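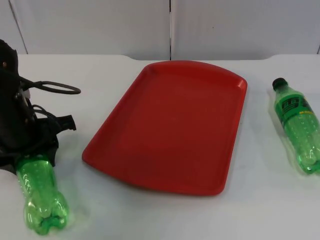 개봉한 탄산음료 페트병, 눕혀서 보관하면 탄산이 더 빨리 빠지나요?

생활/식품 보관 > 음료
2018년 10월 24일 수요일 | 조회 1241

탄산보관중

냉장고 문 쪽 선반이 좁아서 개봉한 탄산음료를 안쪽 칸에 눕혀 두고 있습니다. 세워 둘 때보다 김이 빨리 빠지는 느낌인데 측정해 본 것은 아닙니다. 보관 온도는 3도로 설정되어 있고, 마신 뒤에는 뚜껑을 끝까지 잠급니다.

궁금한 점은 두 가지입니다. 눕히면 액체와 기체가 닿는 면적이 넓어지는데 이것이 최종 탄산량에 영향을 주는지, 그리고 뚜껑 쪽 누설을 집에서 확인할 방법이 있는지입니다. Hiltix 가압 펌프 뚜껑도 하나 있는데 쓸 만한지 의견 부탁드립니다.

답변 3개

리트몽트창고

결론부터 쓰면, 밀폐가 유지되는 한 병의 자세는 평형 상태의 탄산량에 영향을 주지 않습니다. 헨리의 법칙에 따라 용존 이산화탄소 농도는 기체 쪽 이산화탄소 분압과 온도로 정해집니다. 접촉 면적이 커지면 평형에 도달하는 속도가 빨라질 뿐입니다. 하룻밤 이상 두는 경우라면 세우든 눕히든 도달점은 같습니다.

차이를 만드는 변수는 병 윗부분의 빈 공간입니다. 절반을 마신 병은 빈 공간이 크기 때문에 그만큼 이산화탄소가 액체에서 빠져나와야 압력이 다시 올라갑니다. 뚜껑을 열 때마다 이 기체가 버려지므로 여는 횟수가 많을수록 손실이 누적됩니다. 남은 양이 적으면 작은 병으로 옮기는 방법도 있는데, 옮기는 과정에서 거품으로 빠지는 양이 있으니 차게 한 상태에서 벽을 따라 천천히 부어야 합니다.
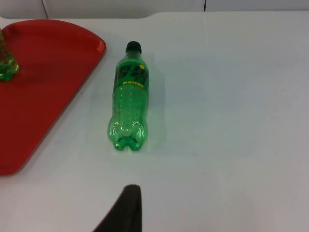

뚜껑 밀봉은 별도로 봐야 합니다. 나사식 뚜껑은 안쪽 돌기나 라이너가 병 입구의 윗면 또는 내벽에 밀착되면서 기체를 막습니다. 여러 번 여닫으면 밀착면에 당분이 굳어 틈이 생길 수 있으므로 입구를 젖은 천으로 닦고 잠그는 편이 좋습니다. 사진처럼 검은 나사 뚜껑이 달린 녹색 병을 옆으로 눕히는 경우, 내용물이 입구까지 차면 뚜껑 안쪽에 액체가 직접 닿습니다. 이때 누설이 있으면 끈적한 자국으로 나타나므로 오히려 발견하기는 쉽습니다. 세워 둔 병은 기체만 새기 때문에 흔적이 남지 않습니다.

페트 재질 자체로도 이산화탄소가 투과합니다. 미개봉 상태로 장기간 둘 때 문제가 되는 수준이고, 며칠 안에 마실 병에서는 무시해도 됩니다. 제 경우 Coltcombe 탄산수를 실온에 12주 둔 것은 개봉할 때 소리가 확실히 약했습니다.

Mahlangu상사

그냥 빨리 드세요. 큰 병 말고 작은 병을 사면 해결됩니다. Hiltix 펌프는 써 봤는데 별 차이 없었습니다.

김빠진물리

위 답변에 보충합니다. 가압 펌프는 공기를 넣는 구조입니다. 전체 압력은 올라가지만 이산화탄소 분압은 거의 그대로이므로 용존량 유지 효과는 기대하기 어렵습니다. 병이 단단해져서 효과가 있는 것처럼 느껴지는 것입니다.

누설 확인은 아래 순서로 하면 됩니다. 바닥은 밝은 색의 평평한 면을 권합니다. 색이 있는 음료는 한 방울만 떨어져도 구분됩니다. 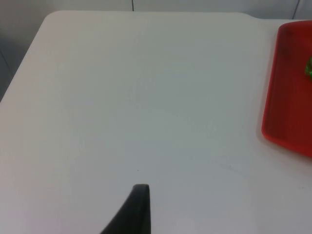
흰색 상판

1. 병을 상온에 꺼내 두고 겉면의 결로를 완전히 닦습니다. 결로가 남아 있으면 누설과 구분되지 않습니다.

2. 뚜껑을 잠근 상태에서 병 전체의 무게를 잽니다. 최대 3000 g, 1 g 단위 주방 저울이면 액체 누설은 잡을 수 있습니다. 기체 손실만 보려면 0.1 g 단위가 필요합니다.
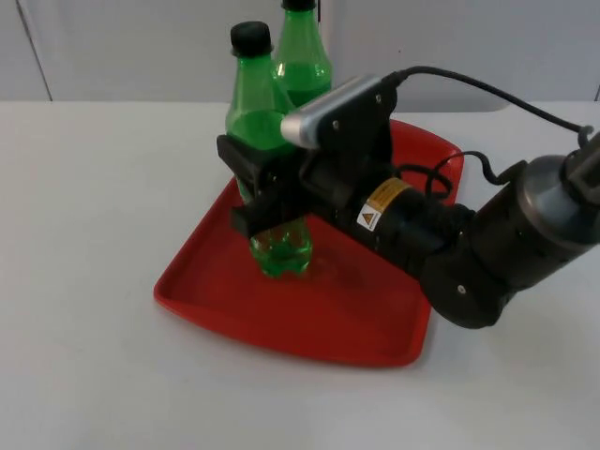
3. 병을 쟁반에 세워 한 시간 둔 뒤 몸통을 눌러 봅니다. 처음보다 물러졌으면 뚜껑 쪽으로 기체가 새고 있을 가능성이 높습니다. 온도가 변하면 압력도 변하므로 이 시간에는 냉장고에 다시 넣지 않습니다.

4. 마른 휴지를 뚜껑 아래에 깔고 병을 눕혀 다시 한 시간 둡니다. 휴지가 젖으면 뚜껑을 교체합니다. 나사산 규격이 같은 뚜껑이어야 하며, 생수용 낮은 뚜껑은 탄산용 병에 맞지 않는 경우가 많습니다.

5. 무게를 다시 재고 2번 값과 비교합니다.

저는 Liltismont 토닉워터 병으로 해 봤고 세 번째 여닫은 뒤부터 4번에서 휴지가 젖었습니다. 뚜껑 안쪽 돌기가 찍혀 있었습니다.

댓글

탄산보관중: 4번에서 휴지가 젖었습니다. 뚜껑을 바꾸고 다시 재 보겠습니다.

김빠진물리: 병 입구 윗면에 흠집이 있는지도 보세요. 그쪽이 원인이면 뚜껑을 바꿔도 같습니다.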